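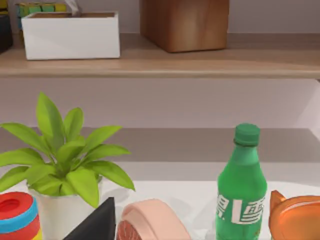

架子上像是纸巾盒的白盒子。

1/ 昨晚把《Flustano》上下两部一口气看完了，总长266分钟，中间只起来倒过一次水。膝盖今天还在抗议。下面随便说几句，有剧透，不过这片子讲的是一座盐场怎么倒闭的，第一个镜头就是废墟，剧透也剧透不到哪儿去。

2/ 先交代一下：导演Lempi Kinnunen，前作是那部只有52个镜头的《Gekalstead》。当年我在影展看的，左边的观众睡着了，右边的观众中途走了，我坐在中间觉得自己很有文化。这次她学会剪辑了，全片942个镜头，对她来说简直是动作片。

3/ 上部讲盐场的兴旺。老场主从Bragança来，带着一头骡子和一本账簿，到海边买下一片谁都不要的滩涂。骡子的戏份比他太太多。我不是在批评，骡子演得确实好，尤其是过桥那场，犹豫得很有层次。

4/ 上部最好的一段是算账。父子俩对着账簿坐了十一分钟，一句吵架的话都没有，只是把一个数字来回念。儿子念一遍，父亲念一遍，语气一次比一次客气。我家过年就是这个气氛，所以看得后背发凉。

5/ 下部跳过十八年，直接开始赔钱。片商Grillent给国内版做的海报写着“一部关于希望的史诗”。我从头找到尾，希望大概是指片尾那只狗。

6/ 说说下部的问题。多了一个从城里来的工程师，任务是向每个人提问，好让他们把上部发生过的事再讲一遍。我理解，有人会分两天看，需要前情提要。可我是连着看的，感觉像在饭桌上听同一位舅舅把同一个故事讲了两回，第二回还讲错了。 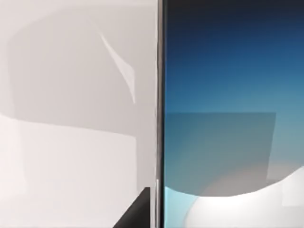
7/ 工程师唯一的用处是那场停电戏。全屋黑着，只听见有人在摸火柴，摸了很久，划着了，大家的脸都在，唯独父亲的椅子空了。没有配乐，也没有人喊。就凭这一场我可以原谅他前面问的所有问题，包括“那么盐是怎么来的？”

8/ 配乐倒是很省，一共三段，都是同一支手风琴曲，越拉越慢。到第三段我以为播放器卡了，还去检查了网速。

9/ 摄影没什么可挑的。盐田白得晃眼，人走在上面像账簿里没擦干净的铅笔印。这句比喻是我看到两百分钟左右时想出来的，当时觉得很了不起，今天早上看就一般，但既然记在手机里了，还是发出来。

10/ 关于“到底该不该一次看完”：影迷群里已经吵起来了。一派说上下两部是一个整体，拆开看等于没看；一派说导演自己都分成两部了，你替她急什么。我的建议是看你的椅子。

11/ 有人问跟《Gekalstead》比哪部好。《Gekalstead》更纯粹，意思是更难熬。《Flustano》有情节，有人物，有骡子。想入门看这部，想在朋友面前显得深沉就说喜欢前一部，反正对方也没看过，不会追问。

12/ 还有个小地方：字幕把“卤水”全翻成了“海水”。上部有场戏，父亲尝了一口，说“海水还不够咸”，听着像在跟大海提意见。按人物性格倒也说得通，我愣是信了半部片子，后来才反应过来。

13/ 九月资料馆据说会放一场，中间休息十八分钟。够排队上厕所，不够吃饭，建议自带面包。我应该还会去，主要想在大银幕上再看一遍停电那段，虽然仔细想想，那段大部分时间银幕是黑的。

14/ 打分：上部四星，下部三星，骡子五星。工程师的分数我还在算，他可能会来问我为什么。

15/ 补一条，评论区说片尾那只不是狗，是小羊。我倒回去看了三遍，还是觉得是狗。明天换个大点的屏幕再看。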